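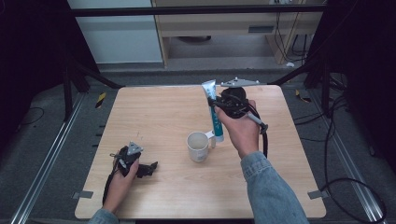 February 22, 2022

Spent most of today with the Skoltska muster rolls again, and my eyes feel like they've been sanded. I got up meaning to answer mail and instead I was in the 1740s before I'd finished my coffee. The problem is still the lost garrison, or the garrison I keep calling lost, which marched out of Skoltska in the spring and should have walked into Nositz before summer. Supplies are half the story with these people. There's a list of what they carried, and it has salt for rubbing the teeth on it, a whole line to itself, which tickled me no end. A white and teal tube of toothpaste would have puzzled the quartermaster, but he'd have found a column for it. He had a column for everything except the one thing I want, the names of the men who turned back.

So, what I have. The roll at Skoltska gives 80 men at the end of winter. The Nositz roll, in a different hand and on much worse paper, gives 22. The road between them goes over the hill at Skudmont, and the old county history (the fat green one with the fold-out map that won't fold back) says fever took the rest there. One sentence, no source! And everybody since has copied it. I copied it myself in my first draft, I'm ashamed to say.

But today I finally read the Skudmont parish burials straight through, all of May and a good way past it, and there are 11 soldiers. Eleven is a bad month for a tiny place like that, but it's a long way short of what the fever story needs. They could have been buried on the road, sure, or put in one pit and never written up. I thought about that over lunch. Still, the priest wrote down a peddler's baby and a drowned stranger with no name, so he doesn't strike me as a man who'd skip a pit full of soldiers.

My hunch is that they went home. The pay was late (the Skoltska clerk complains about it on nearly every page, in smaller and smaller writing) and it was planting time, and a lot of those boys came from farms just down the valley. I'd love to find the same surnames in the tithe books a year or two later. I've only looked at one village so far, and there were two possible matches, both with names so common they could be anybody. Not going to get excited yet. Well, a little excited.

Then there's the Texier letter, which I've been putting off. The French is fine, it's the handwriting, all loops, and he runs his words together whenever he's cross. I got through up to 20 lines before supper and he's mostly going on about a mule. There's one word near the bottom of the first sheet that might be "deserters" or might be "desserts." I went back to it three times with the good lamp. Given how he carries on about food I can't rule either one out.

Forgot to call about the heating again. Also need to renew the library books, the two on army pay and the one on river tolls that I haven't opened since I brought it home. Tomorrow I want to start on the second sheet of Texier early, while the light's good in the front room, and then go back to the tithe books for the next village over.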